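Sunday, February 14, 2021

# Grade the log, then the demo

The robotics elective at Inskip ends each December with a demo. A team brings its arm to the bench, the arm picks up an object, and Marjorie Parsons and I write down a score. I have helped run this for 4 years and I think we are scoring the wrong thing.

A demo tests one object in one position. Students know this, so they tune for it. Last term three teams chose a rigid block, and all three passed. The team of Citlali Esquivel and Till Bauerfeind chose household trash, recorded 3197 hand-guided grasps, labeled the failed ones, and lost points when their policy dropped a wrapper on the bench. Their final mark was the lowest of the group. Their log was the only one from which another team could learn anything. 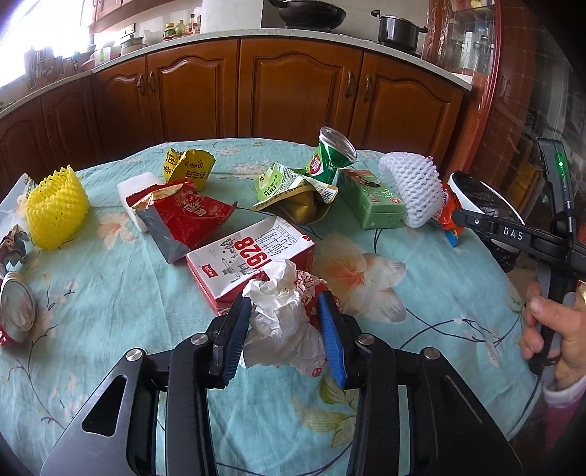
*Trash-sorting project: blue ridged pads closed on a crumpled tissue, with a milk carton, wrappers and a crushed can on the table.*

Soft waste is a hard case. A tissue has no fixed shape, so there is no single correct approach angle. Thin wrappers fold under the jaws or slide over each other. Cans are easier to model, but they roll. A student who records grasps on a mixed pile has to decide what counts as a success, and has to write that decision down before labeling starts. That is engineering work, and our score sheet has no line for it.

I propose that the log carry up to 8 points of the project grade and the live demo 2. The log should state the success rule, list every discarded recording, and give the cause of each failure where it is known.

Marjorie objects that logs are slow to read and easy to pad. The first point is correct. For the second, spot checks against the raw recordings would catch most padding, and I am willing to do them.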